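Reviews > Robotics > Data collection kits

Kauppinen hand-held grippers with the Platier training method: review

7 minute read

The Kauppinen kit is a pair of grippers that you hold in your hands and use to do a job yourself, so that a two-armed robot can learn it from the recordings. It is sold as bare hardware. Platier is the training method most people will want to run with it, and the two have been written about together often enough that I am reviewing them together. I used both at our lab in Rurutstead through March, on a small tea service task: put the spoon on the saucer, lift the saucer with the cup on it, set it down on the serving tray, then carry the tray forward with both grippers.

I chose the task because it has one delicate step and one step that needs two hands at once. The spoon is thin and slides, and the tray has to stay level. Our earlier joystick set-up could manage the spoon with patience but made a mess of the tray every time.
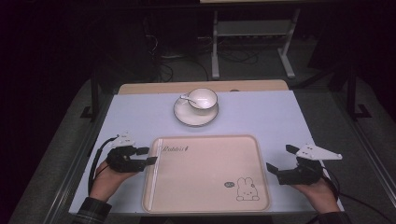
Setting up

Each gripper has a marker plate on top, and the tracking system follows the plates to work out where the hands are. The plates are light and you soon stop noticing them. You do notice the cables. They come off the grippers and need somewhere to go, and if they run across your forearm you will change the way you move to avoid them. I ran ours down the sides of the table in the end and taped them to the legs.

Calibration is done by holding each gripper in a stand and pressing a key. The instructions are short and mostly clear, although the page on clock settings assumes you already know which machine is keeping time. I got this wrong on the first morning and the video was late against the tracking for the whole session. The software gave no warning. It should have.

Using it

The grip takes a short while to learn. Squeezing closes the jaws directly, with no motor in between, so you feel the edge of a saucer through the fingers. This is the best thing about the kit. With joysticks I used to watch the jaws to know when they had closed, and here I was soon looking ahead to the next step.

My wrists ached by the end of a long session. The weight sits forward of the hand, and anyone planning a full day should share it between two people.
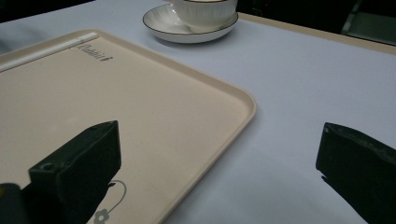
The camera on each gripper looks out past the fingers, and Platier relies on this view heavily. Its main idea is to train on the wrist views first and bring in the overhead view only afterwards, at a lower weight. The reasoning is that the wrist views look much the same whether a person or an arm is holding the gripper, while the overhead view is full of human hands and sleeves that will be missing once the robot takes over. I was doubtful, so I tested it both ways.

Results

I recorded 59 demonstrations, moving the cup and tray to new starting places between runs. The trained policy then ran on a pair of Trurora arms fitted with the same fingers. With the full Platier method it finished the whole task in 51 of 57 trials. With the wrist views taken out and the overhead camera left on its own, using the same recordings, it finished 18 of 57.

Most of the failures with the full method were at the spoon. The arm would close slightly early and push it along the saucer. The tray lift was more reliable than I expected, and the two arms rose together well. I did not test other crockery, a different table or different lighting, so please read these as results for one task in one room.

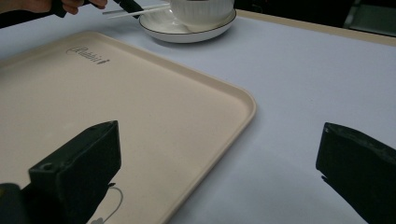
A reader asked in response to my first notes whether the ordering of the training mattered at all, or whether adding wrist cameras to any method would have given the same gain. It is a fair question and my two runs do not settle it. Someone would need to train on all the views together from the start and compare. The same reader found that the upper part of tall cups was often missing from the wrist view on their own kit, and had tilted the camera mounts to fix it. I left mine as supplied.

One point about demonstrations. Slow, careful ones were worse to train from than ones done at an ordinary pace. When I hovered over the tray rim deciding where to grip, the policy learned to hover too. I threw out my first batch for this reason and started again.

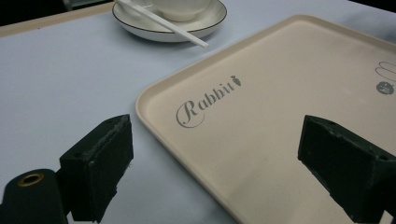
Left finger outside the rim, right finger over the tray.

Wear and repairs

The fingers come off with ordinary screws and are easy to swap. I would order a spare pair with the kit. The cable sockets feel less sturdy, and one of mine had worked loose by the end of the month, though it still gave a signal.

Should you buy it?

If your lab already has two arms and a tracking system, yes. The kit is pleasant to use and the recordings are good. If you have to buy the tracking as well, work out the full price first and borrow a kit if you can. Platier is worth running whichever grippers you own, provided they carry cameras. Set aside a morning for the clocks.

Related reviews
Trurora arms: a year of daily use
Tracking markers compared
Joysticks or hand-held grippers for two-armed tasks?
Replacement gripper fingers: which materials last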